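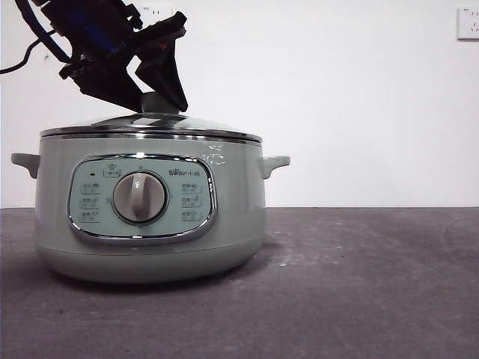
In our June newsletter I want to write some words about cooking in a small electric pot, because many new colleagues at Kolteck asked me what to do for lunch when there is only one socket and no stove. I have used such pots for six years, first in a student room and now at work. The best kind, in my opinion, is low and wide, with a glass lid and two short handles at the sides like on the pale green one, so you can carry it to the table with both hands. Please use a cloth when you do this. The handles can become warmer than you expect.

Potatoes are the easiest beginning. Wash them well and leave the skin on. For two medium potatoes I pour 200 ml of water, put the lid on and turn the dial to the highest position. When the water boils, I turn it down.

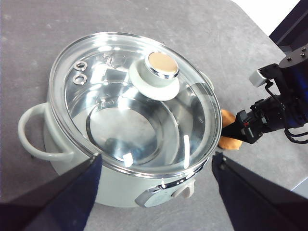

After 15 minutes I turn the potatoes over with a spoon, and then I let them cook until a fork goes in without force. A big one can need 40 minutes in total. Try not to lift the lid every moment. The steam does half of the work, and through the glass you can already see if there is enough water at the bottom. If it becomes too low, add a little hot water from the kettle.

I eat mine with butter, salt and chopped green onion. My colleague Uko prefers sour cream and a lot of pepper, and he is also right.

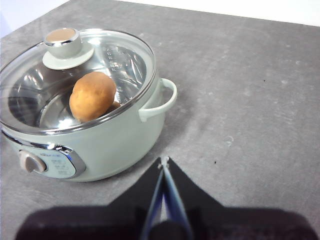 Cleaning the pot

First pull out the plug and wait until the pot is cool. Wipe the inside with a soft sponge and the outside with a damp cloth only, and keep the dial dry. The lid can be washed in the sink. If white spots from the water stay on the metal, boil a little vinegar with water for a few minutes and rinse.

Next Wednesday at lunch I will cook rice with lentils in the second floor kitchen. Bring your own bowl, please.

Tharindu Kodikara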